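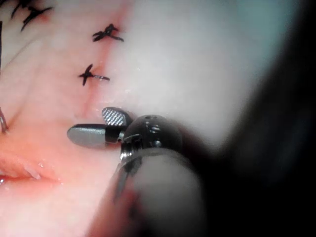 *Photo : Cameron Harawira*

## 3. Montage de l'enclos Nollby (modèle So)

Cette partie concerne l'enclos souple Nollby dans sa version So, prévue pour les chiots et les petits chiens jusqu'à neuf kilos. Si votre chien est plus lourd, veuillez vous reporter à la partie 4. L'enclos se monte à l'intérieur ou sur une terrasse plate. Le montage sur la pelouse demande les piquets Zastovon, qui sont vendus séparément (réf. 1 503).

### 3.1 Avant de commencer

Sortez toutes les pièces du sac et posez-les sur le sol. Vous devez avoir 12 tubes, les raccords, le filet, le tapis de fond et une petite bobine de fil ciré avec son aiguille courbe. Gardez le chien dans une autre pièce pendant le montage, avec sa gamelle d'eau.

> **Attention** – L'aiguille et les chutes de fil peuvent être avalées par un chiot. Rangez-les dans leur étui dès que vous avez terminé.

### 3.2 Monter le cadre

1. Assemblez d'abord la base. Les tubes de la base portent une bague grise à chaque bout.
2. Enfoncez les montants dans les raccords d'angle jusqu'au clic.
3. Posez les tubes du haut. Le côté de la porte reste ouvert pour le moment.
4. Appuyez légèrement sur chaque coin. Si un coin bouge, démontez le raccord et recommencez.

### 3.3 Fixer le filet

1. Passez le filet par-dessus le cadre, la fermeture éclair tournée vers vous.
2. Tirez le bas du filet sous le tapis de fond et fermez les bandes Jilex.
3. Cousez le bord du filet au tapis, en partant du coin gauche de la porte.
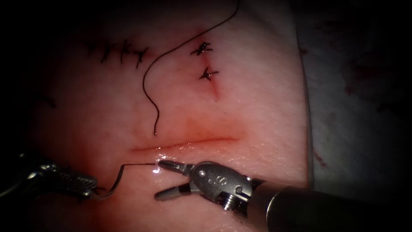 Le bord du filet est l'endroit que les chiens attaquent en premier, surtout ceux qui creusent. Pour cette raison, nous vous prions de ne pas utiliser un long fil continu : si le chien en coupe un seul passage, toute la couture s'ouvre. Faites des points séparés, chacun avec son propre nœud, comme les quatre petits points noirs rangés en ligne sur la photo. Les bouts du fil y sont coupés court et dépassent à peine du nœud ; faites de même, et tournez les nœuds vers l'extérieur de l'enclos.

> **Remarque** – Le filet doit être tendu, mais il ne doit pas plier les tubes. Un filet trop serré fatigue la fermeture éclair.

### 3.4 Première utilisation

1. Laissez la porte ouverte et mettez une couverture connue du chien à l'intérieur.
2. Donnez un repas dans l'enclos, toujours la porte ouverte.
3. Quand le chien entre de lui-même, fermez la porte pendant 17 minutes au maximum et restez dans la pièce.
4. Augmentez la durée petit à petit, sur plusieurs jours.

> **Attention** – Enlevez le collier et le harnais avant de fermer la porte. Une boucle peut se prendre dans les mailles.

Contrôlez les nœuds une fois par semaine. Un point abîmé se remplace seul, sans toucher aux autres. Pour laver le tapis, voir la partie 5.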